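3. Sorting the parts: the board, the holders and the drive carriers

3.1 Why we put everything on one board

Most studies of computer teardown stop at the moment a part comes out of its case. We were more curious about what happens next. A repair shop or a recycler ends up with trays of drives, processors and memory, and somebody has to look at each piece, decide whether it is worth testing, and put it somewhere it will not get scratched or bent. At our partner workshop in Ormsby this used to happen in shallow cardboard trays. It worked, more or less, but the trays mixed things that should never touch each other.

So we built a board. The Plillon layout (named after the older sorting bench it replaced) gives every kind of part its own holder, at a fixed spot, facing a fixed way. We were surprised by how much we enjoyed working with it! Once each part has a home, the whole job slows down in a good way, and you begin to notice things about the parts themselves: how much a carrier changes the grip on a drive, how little of a memory module there is to hold on to, how exposed a processor looks outside its socket.

3.2 Choosing the holders

We tried 19 holder shapes before settling on the present set. Many of the early ones were far too snug. A holder that grips a processor firmly sounds like a fine idea until you try to lift the chip out with two fingers and find there is no place to put them. The final processor holder has raised posts at the corners and open sides, so the chip can be taken by its edges. The posts keep it from sliding, and the open sides leave plenty of room for a fingertip.

Memory modules stand upright in slotted clips. We had first planned to lay them flat, which takes less height but uses a great deal of board, and people kept picking them up by the contacts. Standing them on edge fixed both problems in an afternoon. The clips went through 7 rounds of small changes, nearly all of them to the width of the slot, and we would happily have gone on.

Hard disk drives were the part we looked forward to most. They are heavy for their size, they dislike knocks, and they come out of machines in many states: bare, in a tray with rails, or in a full carrier with a latch at one end. We kept the carriers on. A carrier protects the corners of the drive, and a colored latch is a wonderful thing to have on a crowded board, as it tells you at a glance which end is which. Figure 1 has a 3.5-inch drive in its black carrier, with the bright blue latch sticking out past the end, and a processor in its corner-post holder to the right.

Labels deserve a word too. The printed label on a drive carries nearly everything the sorter needs, but a glossy label under a bench lamp can be very hard to read from the side. We ended up asking sorters to log the label before the drive goes on the board, using Clikix, the small stock program the workshop already had. Of the first 2,000 parts logged this way, 100 had to be looked at again, mostly drives with worn or covered print. We think that is a lovely result for a program that was written to track screws and cables.

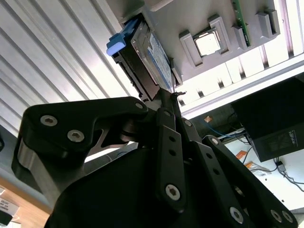
Figure 1. Drive in its carrier on the gray board, with the processor holder and, farther right, an upright green circuit board in a slotted clip.

3.3 What changed at the bench

The clearest change was in where people put their hands. With the trays, sorters reached in from above and took whatever lay on top. With the board, they came in from the side and went for the edges of the part - a habit we never taught, but were delighted to see. Drives in carriers were nearly always taken by the carrier body and hardly ever by the latch, even though the latch is the easiest thing to spot.

Space remains the weak point. The board takes up more of the bench than a stack of trays, and on a busy Friday the sorters still kept one tray nearby for overflow. A second version, planned with the Risirora group, will bring the memory clips closer together and leave the drive slots as they are. We would also like a better home for bare drives, which for now sit in a carrier slot with a strip of foam down each side.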